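第四节 有领T恤和Polo衫怎么叠

前面几节讲的都是圆领短袖，叠起来没什么悬念。这一节轮到带领子的，也是我收到提问最多的一类。领子有厚度，门襟有扣子，料子又软，按圆领那套办法叠完，放进抽屉没两天就歪成一团。我自己也是叠坏了不少件才摸出这套顺序，大家照着做就行，熟练以后想怎么改都随你。

开始之前要准备的东西

一张平整的桌面，浅色的最好，衣服边缘看得清楚，歪没歪一眼就知道。我家用的是白色长桌，床也能凑合，不过床垫会陷下去，折线总是不直。

一块叠衣板（可选）。我手里这块是Plotico的，折好以后抽出来，宽度每件都一样。没有的话找一本大开本的杂志代替，效果差不了多少。

收纳盒或抽屉隔板。我用的是Lehtinen的布面收纳盒，竖着放衣服刚好。你家抽屉高度不同的话，先量一下再决定最后对折几次，这个后面第8步会讲。

注意：衣服一定要干透再叠。尤其是领子和门襟，那里是双层布，摸着表面干了，里面常常还潮着。我三月份吃过这个亏，整盒衣服闷出一股味道，全部重洗。

步骤

1. 先扣扣子。最上面一颗和最下面一颗扣上，中间的看心情。全部敞着的话，门襟会往两边跑，翻面的时候最容易皱。

2. 衣服正面朝下铺在桌上，下摆朝自己，领子朝外。用手掌从中间往两边抹，别用指尖去扯，针织料子一扯就变形，下摆会变成波浪边。

3. 把领子立起来，再沿原来的折线翻回去。这一步很多人省掉，我以前也省！结果就是领尖压在下面，放一星期之后翘起来，穿之前还得熨。

4. 叠衣板放在后背正中间，上沿对齐领口下面一点点。左边的衣身和袖子一起往中间折，袖子再反折回来，不要超过折好的边。

5. 右边照样来一遍。折完以后看看两条长边是不是平行，如果上窄下宽，多半是肩膀那里收得太多了，把两边松开重折，别硬往里塞。

6. 把叠衣板轻轻抽出来。一只手压住衣服，另一只手往外拉，慢一点。

7. 下摆往上折，折到领口下面停住，给领子留出位置。领子如果也被卷进去，叠好的衣服一头厚一头薄，怎么放都站不稳。

8. 再对折一次（深抽屉）或者折成三折（浅抽屉和收纳盒）。翻到正面，领子露在外面，把门襟捋直，完工。

小提示：如果你是一次叠一大摞，先把所有衣服做完第1步到第3步，再统一往下折，比一件一件从头做到尾要快很多。我叠全家的衣服都是这么来的，边听广播边弄，心情好的时候还挺享受的。

不同料子的区别

珠地棉（就是表面有小格子的那种）最听话，照上面的步骤来就可以。

混色的软针织料比较滑，叠衣板抽出来的时候容易跟着跑，我会在板子外面套一个旧枕套，多一点摩擦力，稳多了。

含氨纶的弹力料，折的时候别拉，放平了再动手。Bremivine那种带弹力的薄款我有两件，竖着放会慢慢塌下去，后来干脆改成卷，塞在盒子最边上。

料子的克重也有影响。超过400克的厚卫衣不适合这一节的办法，请翻到第六节。

折到一半歪了怎么办

这个问题我得单独说说，问的人太多了。最常见的是折成上尖下宽的一大片，领子那块横在中间，堆出一道厚厚的棱。下摆倒是平的，可是上面收得太窄，再往下折只会越来越歪。
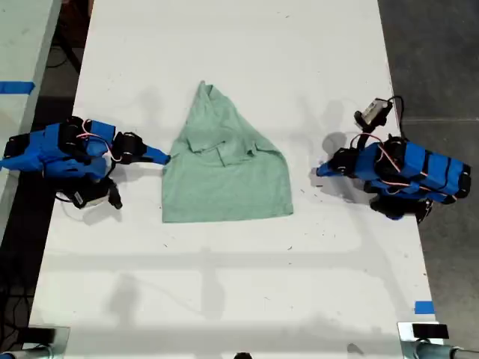 图4-3 折成上窄下宽的浅薄荷绿T恤：下摆平直，中间横着一道叠起来的布，带着类似领子门襟的部分。

碰到这个样子，别急着继续折。按下面来：

a. 捏住最窄的那一头往外展开，把聚在一起的布松掉，中间那道棱也跟着打开，让布重新变成单层。

b. 找到两个肩点，左右拉平，力气要均匀。

c. 下摆如果已经很直，就留着当基准线，拿它来对两条侧边，省得整件重铺。

d. 用手掌把小褶子抹平，重点抹门襟两侧，然后回到第3步。

注意：反复折过几次的地方会留下浅浅的印子，浅色衣服特别明显。喷一点点水，晾干后再叠。千万不要趁湿压进抽屉。

收进抽屉

竖着放，折边朝上，领子统一朝一个方向。别塞太满，能插进一只手掌的空隙正合适。我常用的那格抽屉深度有限，放十来件就够了，再多的话早上抽一件会带出来三件，哈哈。

换季要收起来的，底下垫一张棉纸，再放进Visham的带盖箱子里。箱子不要压在最底层，领子被压扁了很难救回来。

有位读者Halldóra Thorlacius写信问，领子能不能朝下放，说这样看着整齐。能放，只是时间长了领尖会弯，我试过一个夏天，后来又全部翻回来了。如果你的衣服一两周就会轮到穿一次，朝下也没关系。

下一节讲长袖衬衫，袖口的处理和这里不一样，叠衣板还要用到，先别收。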